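Dramora Episode Guide — FAQ

Who runs this site?
Just me. I started writing up Dramora episodes back when the English dub was airing, and I never really stopped. My first guide was one long text file, so this is a big improvement!

Why don't your episode numbers match the ones on my discs?
Ugh, the numbering. The dub skipped 4 episodes in the Aststead arc and then stuck them at the end of the season as "lost adventures." I go by the original Japanese order everywhere, with the dub title in parentheses when there is one.

Which title do you use if there are two?
The Japanese one first, in my own translation. My Japanese is okay, not great, so if you spot a clunker please write in.

Do I have to watch the Fokum movie before season two?
You don't have to, but I would. Tagle shows up in the season two opener with a new partner and the show just assumes you know where it came from (the movie, last half hour).

Are there spoilers?
Yes, lots. Summaries cover the whole episode, ending included. The main list only has titles, so you're safe there.

How much is left to do?
There are nearly 300 episodes and I'm missing full summaries for the last season. I'm hoping to get through those by November — don't hold me to it.

Can I send in a summary?
Please do! Keep it under 2,000 characters and tell me which version you watched, sub or dub.

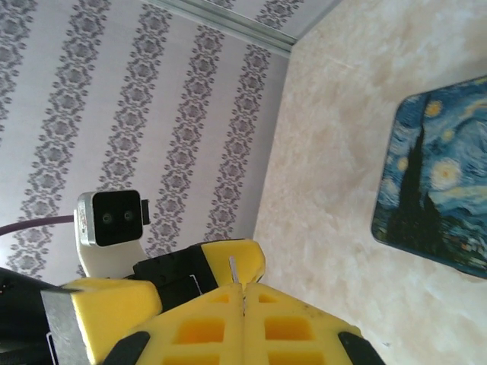 Oh, and put the episode title in the subject line, or it'll get buried under everything else in my inbox. I usually answer mail after 8 at night.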